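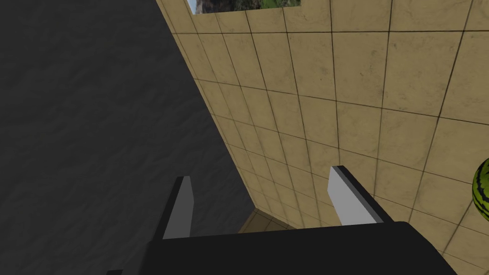

The Losix grasp fault was a defect in the success check used by the Pramik simulation package for training and testing robot grippers. It caused failed grasps to be logged as completed ones. The fault was made public on 31 March 2022 by Mieke Van der Linden, then a test engineer at Brondley.

Background

Losix was the part of Pramik that decided whether a simulated gripper had picked up an object. It looked at the distance between the fingers and at whether contact had been registered on both. It did not check that the object had moved. A gripper that closed on an item and slid off could therefore pass.

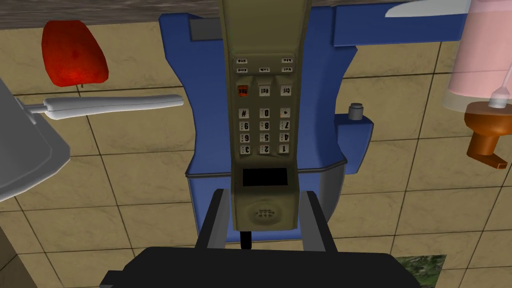 Brondley had claimed a near-perfect record over 3,000 simulated trials with household objects. Van der Linden and Jozef Peeters replayed 1,000 of them and found that in about 17 percent the object never left its starting position. The company called the effect "marginal," a word it did not define.

Response

A corrected version came out in June. Brondley said it had fixed the problem in full, but the replay files were not released and the claim has not been checked by outsiders. Adelmo Guerra has argued that the new lift test is still too easy to pass, as it asks for only a brief rise. Engebretsen, which had used Losix scores to approve grippers for real work cells, withdrew nine approvals and has not said how many were later restored.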